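Druteo Supply
Home / Workbench / Static Control / Mats

Pralen Anti-Static Bench Mat, Gray, 54 x 24 in
Item 1923
In stock
Ships flat-rolled in a cardboard tube

Quantity
Add to cart
Add to wish list

Overview

The Pralen is a two-layer rubber mat for benches where computers, amplifiers, radios and other electronics get opened up. The top layer drains static charge slowly. The bottom layer is conductive and carries the charge to the ground cord. The mat comes with one snap already fitted in each of the two front corners, so you can put the ground cord on one side and the wrist strap on the other.

The 54-inch length covers most of a standard five-foot bench and leaves room at one end for a monitor or a lamp base. If your bench is shorter, the mat can be cut with a utility knife and a straightedge. Cut from the back edge or from the middle of a long side, and keep both snaps if you can. A snap that has been cut off can be replaced with the Fivau snap kit, sold separately.

The surface has a light texture. Small screws stay where you put them better than they do on bare laminate, and the gray color makes black screws easy to find. It does not glare under a bench lamp.

What's in the box

Pralen mat, gray, 54 x 24 in
Ground cord, 10 ft, with ring terminal and built-in resistor
Wrist strap, adjustable, with 6 ft coiled cord
Instruction sheet

Setting it up

Unroll the mat and let it lie for a day before you trim it or put anything heavy on it. The ends curl at first. Rolling the mat the other way for a few minutes helps, and so does a stack of books on each end overnight.

Wipe the bench clean and lay the mat with the snaps facing you. Press the ground cord onto one snap until it clicks. Attach the ring terminal to a verified ground point. In most shops this is the center screw of a grounded outlet cover plate. Have the outlet checked first if the building is old. Do not push the ring terminal, or any part of the cord, into an outlet slot.

Snap the wrist strap cord to the other corner. The strap should sit against bare skin, snug enough that you can't slide a finger under it easily. A strap worn over a sleeve does nothing.

Unplug any equipment before working on it. The mat and strap are for static only and are not a protection against line voltage. Never wear the wrist strap while working on live equipment.

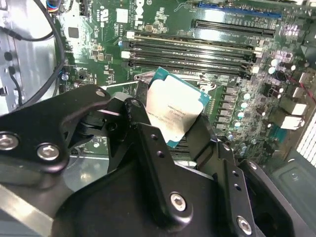 A processor held over the motherboard in an open desktop chassis.

Using it for computer work

Bare boards, memory and processors should stay in their bags or trays until you are ready to fit them. When you take one out, set the closed bag on the mat first for a moment, then open it. Handle parts by their edges. Keep foam cups, plastic wrap and packing tape off the bench, as they hold a charge that the mat can't drain.

A full-size tower case fits on its side with space left over for the parts you remove. Many people lay the case at the left end and work toward the right. Rubber case feet do not mark the surface.

Cleaning

Use Onsri mat cleaner or plain water with a drop of dish soap, then wipe again with clean water and let it dry. Do not use furniture polish, window cleaner or anything with silicone. These leave a film and the mat will stop working properly even though it looks fine.

Flux residue comes off with isopropyl alcohol on a cloth. The top layer takes a brief touch from a soldering iron, but an iron left lying on it will leave a scar. Use a stand.

Specifications

Size: 54 x 24 in
Layers: 2
Material: rubber, top and bottom
Color: gray top, black bottom
Snaps: two, 10 mm, male
Ground cord resistor: 1 megohm
Latex free: no

Shipping and returns

Orders placed before noon on a weekday go out the same day. The tube is too long for some parcel lockers, so please give a street address. Unused mats can be returned in the original tube. Cut mats can't be returned unless there is a fault. The mat carries a 7-year warranty against separation of the layers.

Shops ordering by the roll should use the bulk form. The same material is available uncut, in gray or blue.

Common questions

Can I use two mats side by side?
Yes. Run a separate ground cord from each mat to the same ground point. Don't chain one mat to the next.

Does it smell?
There is a rubber smell when it comes out of the tube. Airing it out in a garage for a few days takes care of most of it.

Is it all right on the floor?
It is made for benches. Chair casters will tear the top layer. See our floor mats.

Often bought with this item

Onsri mat cleaner, 1 quart spray bottle
Fivau snap kit with hand tool
Replacement wrist strap, adjustable

Page updated 10 May 2026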